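The Quiet Machine Has a Very Loud Price

Somewhere in the spare room of every adult who once built a computer, there is a drawer. Mine holds a bag of mismatched screws, a fan that rattles, and the box from a graphics card I sold two years ago and still miss. People who have this drawer should not be shown the Gotier Drisel.

The Drisel is a desktop with no fans. None in the power supply, none on the graphics card, none hidden under a shroud in the hope you won't look. The whole case is a heat sink, finned down both sides like a radiator from a primary school, and it weighs about as much as one. I carried it up a flight of stairs and then had a lie-down.

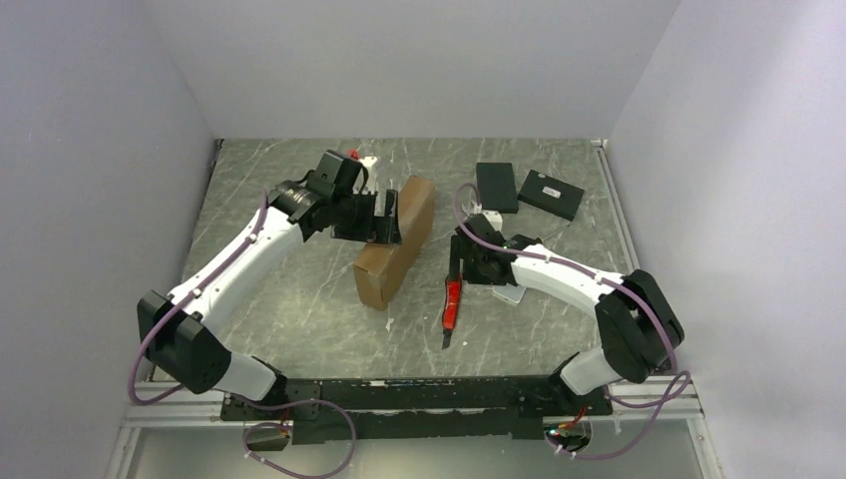
Toivonen, August

The town is small, the winters are long, and Gotier has its workshop above a bakery, so the first thing you learn about silent computing is that it smells of cardamom. The second is that it takes patience. Each case is finished by hand over almost 45 hours, and the order book was full when I visited.

Does it play games? It does, within reason. I spent an evening in Uvska, the moody sailing game that has been humbling expensive hardware all year, and the Drisel held a steady picture at middling settings. At the top ones it slowed down with great dignity. The colour of the water was lovely. I had plenty of time to look at it.

What you notice is everything else. With the computer saying nothing, I could hear the fridge, then the neighbour's fridge, then a faint whine from my monitor that I had lived beside for 6 years in perfect ignorance. I have since priced a new monitor.

The case gets warm enough to dry socks, a use the manual discourages on page two. There are also only two USB ports on the front, and one of them sits so close to a fin that my chunkier memory stick wouldn't go in – a small thing, until you've tried it in the dark.

I sent the Drisel back with real regret and a sore shoulder. My old tower is on again as I type, humming in the key of a distant leaf blower.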